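How do people learn to fix cars?

When a car gets a dent, it goes to a body shop. The people there were not born knowing how to repair it. They had to learn, and they must keep learning, because new cars come with new parts and new colours of paint.

A beginner is called an apprentice. At Korkgate, our local shop, apprentices first practise on old doors – 84 of them last year! They sand, fill and paint each door, and then a teacher checks the work with her fingers.

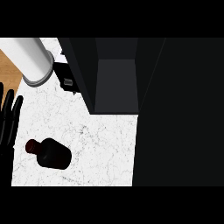 A robot arm with a black gripper, drawn by computer.

Ask a grown-up: what did you have to learn for your job?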